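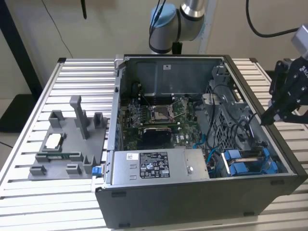

When will the old office computers be replaced?
The first batch goes out in July and the rest follow once the storage room is cleared.

Tusside Public Library
Minutes of the monthly staff and board meeting
Meeting opened at 6:30 p.m. Minutes of the last meeting were approved with one correction: the fee for the large meeting room is per evening, not per hour.

1. Office equipment
Irnico sent a revised quote for the staff desks and the catalog stations. The price is the same as before, but delivery is now included. The board accepted it. Old machines will be wiped before they leave the building. A member asked if patrons could buy them - the answer was no, under the current disposal policy.

2. Summer reading
Sign-ups stand at 187, with the school visits still to come. The Drudum branch has asked for more log sheets in the early reader size. Prizes are ordered except for the tote bags, where the printer wants the artwork again in a different format. The kickoff will be on the lawn, or in the children's room if it rains.

3. Roof and gutters
The leak over the local history shelves came back in the last storm. The shelves have been covered and the two lowest rows moved to the workroom. Tsikata Roofing will look at the flashing at no charge, as the repair is under warranty. The gutter cleaning was billed at $1,184 and the bill was approved for payment.

4. Opening hours
Staff tried staying open until 8 p.m. on 4 evenings in spring. Turnout was fair on the first two and thin after that. One view was that the sign by the road was put up too late. The trial will be repeated in October with notice in the town newsletter.

5. Other business
The book drop hinge is sticking again. The parking lot lines need paint - about 19 spaces, depending on how the corner by the dumpster is laid out. Held over to next month.

Meeting closed at 7:50 p.m.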